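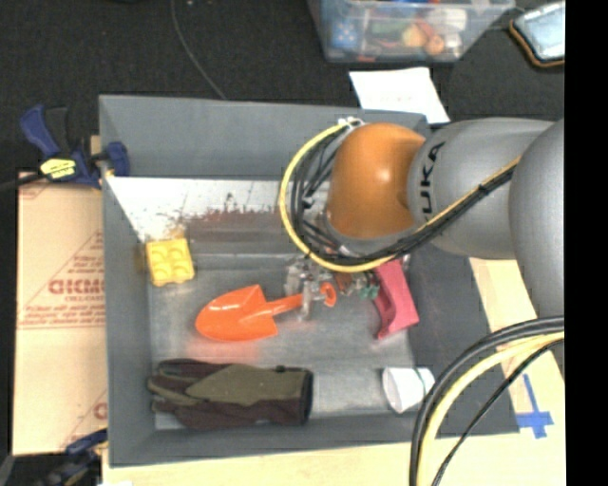 **Vesgate Toy Library opens its new home on Demari Street**

May 31, 2025

The Vesgate Toy Library is open again, and it finally has room to breathe! After a winter of packing, painting and waiting on a plumber, the library let its first borrowers through the door of the old shoe store on Demari Street this morning. The line reached the bakery by opening time, and the bakery, to its great credit, had made extra cinnamon rolls.

If you have never used a toy library, it works very much like the book kind. You sign up, you pick something out, you take it home, and a few weeks later you bring it back and choose again. The collection now stands at 1,067 items, from baby rattles and stacking cups up to marble runs, floor puzzles, dress-up sets, balance bikes and a play kitchen that has been reserved more or less nonstop for years. There are board games for grown-ups as well, which plenty of people in town still haven't heard about, so please tell your neighbors.

The old place, down by the Mussa footbridge, was loved but tiny. Two strollers could not pass each other in the aisle. Half the collection lived in a storage unit across town, and if you wanted the big wooden train set you had to ask for it a week ahead and hope the person with the key was around. When the lease ended in December, the library closed its doors and spent the cold months looking for something bigger. Several spaces fell through, including one over the hardware store that would have been lovely apart from the stairs.

The Demari Street space is all on one level, with a wide front door and big windows that get the morning sun. Everything is on the shelves where you can see it. The shoe store's long padded benches are still there, now covered in a cheerful green, and they turned out to be just the right height for parents with a baby on one arm. The back room has a rug, a sink and a half door, and children can try things out there before they settle on what to take. There was a fair amount of testing going on this morning, most of it loud.

One big change is the arrangement of the shelves. Toys used to be sorted by the age printed on the box, and families said again and again that this didn't match how their kids play. The new shelves go by what you do with the thing: building, pretending, moving, making noise, thinking, playing together. The age advice is still on the label for anybody who wants it, and small parts are marked with a red dot. A few regulars were doubtful about this when they heard the plan. By mid-morning at least one of them was sitting on the floor by the noise shelf with a xylophone.

### What it costs

A family membership is $49 a year, the same as it was at the footbridge. That covers two toys and two games or puzzles at a time, for three weeks. Oversized items such as the play kitchen, the climbing frame and the puppet theater count as one toy each, but you'll need a car or a very patient friend. Renewals can be done over the phone if no one else is waiting.

Families who would find the fee hard to manage can ask at the desk for a supported membership. You don't have to fill out a long form or bring paperwork. Grandparents who live in town can be added to a family's card at no charge, and so can a regular sitter.

By closing time, 115 households had joined or renewed, the busiest day the library has ever had. The desk ran out of blank cards and finished the afternoon on cut-up index cards, which are perfectly good and will be swapped for the proper kind as soon as the new ones come back from the printer.

### Missing pieces

The question everyone asks is what happens when something gets lost or broken. The answer is a happy one: mostly nothing. Tell the desk when you bring the toy back and they will make a note on the label so the next family knows what to expect. There is a drawer behind the counter full of stray wheels, dice, doll shoes and puzzle pieces, and it is surprising how often the right part is already in it. Broken toys go to the repair table, which runs in the back room on the first evening of each month. Anyone who is handy with glue, a screwdriver or a needle is welcome to come along, and so is anyone who would like to learn.

Please do wipe things down before you return them. Plastic toys can go in warm soapy water, while wooden ones want only a damp cloth and a good dry afterward. Cloth toys should come back unwashed in the bag provided, as the library launders those itself with unscented soap.

### Games nights are back

Best of all, for some of us, the Mekuvetti games evenings are returning. Longtime members will remember these from the footbridge days, when a dozen people squeezed around a table meant for six. Mekuvetti is the home-grown tile game that started in a Vesgate kitchen and has slowly taken over the town. It takes five minutes to learn, and after that it can eat your whole evening. The new room has space for several tables, and the library owns enough sets to fill them all. The first evening is planned for the middle of June, with beginners starting half an hour early so they can get the hang of the scoring. Children are welcome if they bring an adult, and the adults should be ready to lose.

### Giving toys

The library is glad to take good, clean toys, and right now the wish list is short and clear: wooden blocks, large-piece puzzles with every piece present, musical instruments, and ride-on toys for toddlers. Games in languages other than English are very welcome too. Stuffed animals and electronic toys with sealed batteries can't be accepted at the moment. Ring ahead if it's a big load, as parking in front of the store is limited to fifteen minutes and the alley behind is shared with the bakery's delivery van.

Opening hours will stay as they were at the footbridge for the summer, with one late afternoon added each week for people who work. The hours are on the door and on the notice board outside Vesgate Town Hall. Anything you borrowed before the move can be brought back to Demari Street now, with no late fees for the months the library was closed. That goes for the missing half of the big train set as well, if it happens to be in your basement.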